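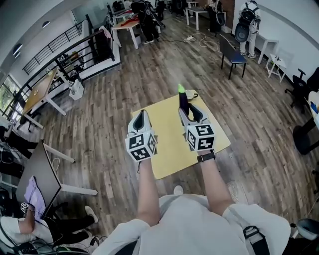
Fig. 4 – Peça roxa de ponta verde em pé, recipiente pequeno perto da borda do fundo

4. Preparando a área da berinjela

Nesta parte do guia eu monto o jogo Rosa com o mínimo: o quadrado amarelo, um recipiente pequeno e uma única peça, que aqui em casa todo mundo chama de berinjela. O resto da horta fica na caixa por enquanto! Quem veio direto para cá e pulou a seção 3 precisa voltar e limpar as peças, elas saem do saquinho com um pozinho que gruda no amarelo e depois dá um trabalhão para tirar.

4.1 Escolha o lugar. Eu gosto de piso de madeira, mas qualquer piso plano serve. Passe a mão antes de apoiar o quadrado, porque um grãozinho de areia embaixo já deixa tudo bambo.

4.2 Coloque o quadrado com o lado amarelo para cima e aperte os quatro cantos, um de cada vez. Se algum canto levantar, gire um quarto de volta e tente de novo. O meu sempre assenta melhor na segunda tentativa (a Silvana Guerra jura que o dela assenta de primeira).

4.3 Ponha o recipiente perto de uma borda, com uns dois dedos de folga. No meio ele atrapalha o braço, e na beirinha mesmo qualquer esbarrão joga no chão.

Nota: o recipiente não vem na caixa. Pode ser uma xícara, uma tigelinha, o que estiver no armário, desde que a boca seja mais larga que a peça.

4.4 Pegue a berinjela pelo meio do corpo, sem apertar demais. A ponta verde é encaixada e, se você puxar só por ela, uma hora solta. Para recolocar, empurre reto até sentir o clique.

4.5 Levante a peça e segure em pé por um instante sobre o amarelo antes de levar até o recipiente. Esse momento ajuda a sentir se a pega está firme ou se ela vai escorregar. 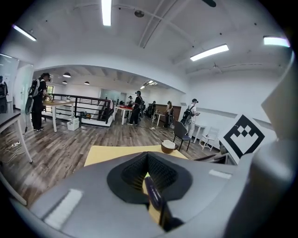 Fig. 5 – Peça roxa inclinada, recipiente na borda direita do amarelo

4.6 A peça pode inclinar na mão, e isso é normal! A superfície é bem lisa. Se inclinou pouquinho, siga em frente; se inclinou muito, apoie de volta no quadrado e pegue um dedo mais para baixo.

4.7 Leve até o recipiente e solte baixo, quase encostando. De muito alto ela quica – já fui buscar a minha debaixo do sofá mais de uma vez.

4.8 Repita trocando o recipiente de borda. Eu faço quase 20 rodadas e aí troco de peça.

Cuidado: não apoie o joelho nem o cotovelo no quadrado. O amarelo marca, e marca fundo não sai mais.

Cuidado: se houver fios pelo chão, deixe um caminho livre em volta do quadrado antes de chamar mais gente para jogar.

Limpeza rápida: pano úmido com uma gota de detergente neutro e depois pano seco. Álcool não, por favor! O Arlindo Brito passou álcool na peça dele e ela perdeu o brilho todo.

Peças de reposição: a berinjela é o código 2203 e a ponta verde avulsa é o 385, os dois na lista da Flasau. Anote também o lote, que fica na aba de dentro da tampa da caixa.

Para guardar, coloque a berinjela deitada na bandeja, com a ponta verde virada para o lado do fecho, e o quadrado por cima de tudo. As peças compridas ficam para a seção 5.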